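Stisunard Play Kitchen Room, monthly walk-thru
Site: Camenzind building, ground floor, room 74
Form 718, February
Done before opening, started 7:40

Marks: OK / FIX / WATCH

1. Door and entry
Door closes by itself, latch catches. OK
Finger guard on hinge side. OK, top screw was backed out, tightened it
Mat lies flat. WATCH, corner curling again, taped for now
Exit sign lit. OK

2. Floor
Swept, no sand from the yard. OK
Foam tiles locked together. FIX, seam by the sink unit pops up when you step near it. Third month in a row on this form. Need new tiles, not more tape
Wet spot under window? Dry today. WATCH when it rains

3. Play stove and sink unit (Jadent)
Anchored to wall. OK, pulled hard on both sides
Knobs tight. FIX, left front knob spins free and comes off in your hand. Took it off, its in the office drawer. Small enough to worry about
Oven door hinge. OK but squeeks
No splinters on shelf edge. OK, ran a rag over it, nothing snagged

4. Shelving
Nothing heavy above shoulder height of the kids. FIX, someone put the big mixing set back on top. Moved down. Please leave it down
Shelf pins all in. OK
Bins labeled. Mostly. Labels are peeling, reprint when there's time

5. Outlets and cords
Covers on. FIX, 2 missing behind the coat rack, replaced from the Foren box
No cords across walkway. OK
Box is almost out of covers, reorder

6. Tables
Wobble test. OK after turning one foot in
Gum underneath. Yes. Scraped
Edges, corners. OK, no chips
Wiped w/ soap and water, then the spray, let it air dry. OK

7. Bowls and play food
Check every bowl for cracks, run a thumb around the rim. Lavender one OK, no rough spots, stays in use.
Orange and yellow segmented pieces: squeeze, look down between the ribs, thats where the grime sits. OK, wiped both. 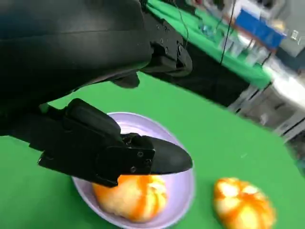

Anything with a split or a loose bit goes straight in the discard bag, dont glue it. One plate went in today, hairline crack. The bread slices with the worn paint are WATCH, not flaking yet but close.
Choke tube test on all small pieces. OK except the loose peas, pulled them. They should not have been in this room at all, they belong upstairs w/ the older group

8. First aid and cleaning stuff
Kit on wall, sealed. FIX, short on the small bandages
Spray bottle locked up. OK
Gloves. OK, full box

Carry over to next month: foam tiles, stove knob, door mat, labels
Need ordered: outlet covers, bandages
Room OK to open, keep kids off the seam by the sink til the tiles come in

Finished 8:25, copy in the binder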